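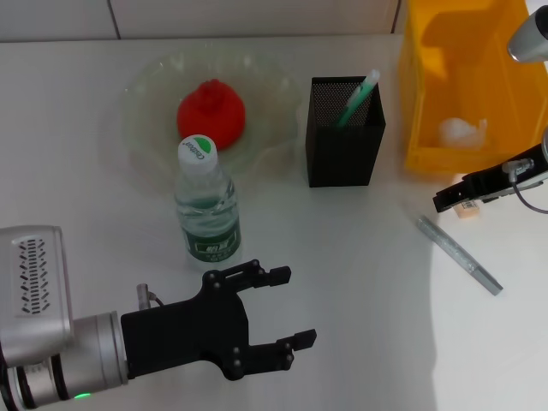 The schedule of contents for the flat in Calle Echeverría ran to 8 pages, and Agustina Montecinos had been told to complete it in one visit. She began with the kitchen, as the agency's guidance required. The guidance said that surfaces came first, then fixed items, then loose items, and that loose items were to be entered from the front of a surface to the back. She entered the white table under surfaces. Under loose items she wrote: water bottle, clear plastic, brand Cestbon, with contents. Then: plate, glass, large, wavy edge. The next line took her longer. The object on the plate was red and rounded, with a small crown at the top, and the form had a column headed Perishable, to be marked yes or no.

She left the column blank and went on to the drawers.

Lautaro Quiroga telephoned from the agency while she was counting forks. He wanted to know how far she had got.

"Kitchen, loose items, line 14," she said. "I have a query on perishables."

"Perishables are disposed of on the day. It's in section three."

"I know what is in section three. I need to establish whether it is one."

There was a pause in which she could hear him turning pages. The agency had taken over the contract from a firm called Fadus, and had kept the Fadus manual because it was already printed. It dealt at length with taxidermy and with wine. It had half a page on fruit, dried and fresh, and a paragraph on ornaments, and no method for telling the two apart.

"Is there anyone you can ask?" Lautaro said.

The late tenant had been Hortensia Herrera, a retired surveyor of drains. She had lived in the flat alone and left no family that the agency could trace. Her papers were in order. Her rent was paid to the end of August. In the bureau Agustina had already found a set of notebooks in which Hortensia recorded the household's purchases, with date, price and the place where each thing was kept. The writing was small and upright, and totals were carried forward in red ink.

Agustina fetched the last notebook and sat on the step stool to read it. The entries were brief. Lamp oil. Clinel wipes, two packets, under sink. Stamps. Socks, grey. On August 27, 2018 there was an entry longer than the rest:

Glass plate, wavy, from Gitau Mfaume's shop, 400. He says it will chip if stacked. Not to be stacked. To stand on the table.

She turned back to the schedule and added a valuation of 400 beside the plate. In the remarks column she wrote: not to be stacked. Then she read on through the following pages and found nothing about anything red. There was a repair to the boiler, 700, disputed and later paid. There were candles. There was a line that said only: N.O. came, brought one as before.

The next month had the same line, and so did the month after. In an earlier notebook it was written in full. Nnamdi Oyelaran, second floor, brought one. Set it on the plate.

She telephoned Lautaro.

"The notebook says it was brought by a neighbour," she said. "There was a regular arrangement. One a month."

"One what?"

"It doesn't say."

"If it's one a month, then it's perishable. You wouldn't bring somebody an ornament every month."

Agustina considered this. She had inventoried a house in which there were 8 identical china spaniels on a single shelf, and she did not think the argument was sound. She said she would make a visit to the second floor and record the time spent under enquiries.

Nnamdi Oyelaran came to the door in an apron. He listened to the question with his head lowered. She showed him the form, with the blank column, so that he could see the question was a real one.

"What happens if you put yes?" he asked.

"It's disposed of today."

"And if you put no?"

"It's wrapped and goes to the store in Ikilance Road with the rest. It's kept for the statutory period."

He wiped his hands for some time.

"Put no," he said.

She wrote no, and asked him to initial it.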